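The Chip Gets a Better Bed Than I Do

March 31, 2019

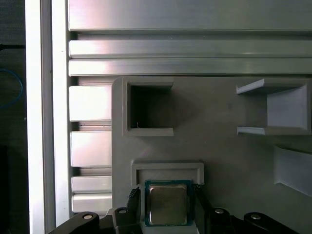
The processor, tucked in. Gray holders, gray plate, a great deal of aluminum.

I have spent most of my adult life treating processors badly. I've carried one in a shirt pocket. I kept one for a whole December in an egg cup next to the toaster, under a folded napkin, and told myself the napkin made it fine. So you can imagine how I felt when I saw the seat this one gets: a little rectangular pocket with a raised rim, molded for holding exactly this kind of thing, bolted into a life with better furniture than mine.

I should say I don't know that it's bolted. I say bolted about everything on that bench.

The plate is my favorite part. It's a big slab of gray plastic with one nicely rounded corner, and the holders stand up from it like furniture in a very small, very serious apartment. The chip has the bedroom. North of it is a square pocket with walls and nothing in it apart from one tiny white thread, way down in the corner. I've thought about that thread more than I've thought about my taxes. Is it lint? Is it from a sweater? I own 28 sweaters and I suspect all of them.

Then there's the three-sided holder toward the upper right, open on its left side with angled flanges top and bottom. I called it the carport for a week before Hajnalka Sárközi asked me to stop. Hajnalka likes things to have their proper names. She has a label maker and a drawer for the labels that came out crooked.

We argued about the color, too. I would have gone for something cheerful, a good tomato red, or that green that hospital walls used to be. Hajnalka said gray. Gray plate, gray holders, and beyond them all that brushed aluminum rail, stacked up like somebody had a coupon. I grumbled, and then I looked at the green edge of the chip sitting in the middle of all that porridge and had to admit you can find it in a hurry. I did not admit this out loud.

My contribution to the whole business was a list of places a small square object should never be put down. It got to 36 entries before I was told it was long enough. A sampling: on a magazine, under a magazine, in a cereal bowl, on the arm of the couch, on top of anything that purrs. Fülöp, who purrs, has been the subject of several entries and regrets none of them.

What I've taken home from all this is a bad case of pocket envy. I now look at my kitchen drawer and see a failure of planning. Why don't the scissors have a pocket with a raised rim? Why does the good peeler have to live loose with the bad peeler, where I will pick up the bad one every single time? I got as far as cutting up a shoebox on Saturday night. The peeler pocket came out okay. The scissors pocket came out as more of a ramp — the scissors slide down it and into the batteries.

Hajnalka has seen the ramp. She printed me a label for it, a straight one, and it says RAMP.

Next up is the drawer with the takeout menus, which I plan to start as soon as I can get it open.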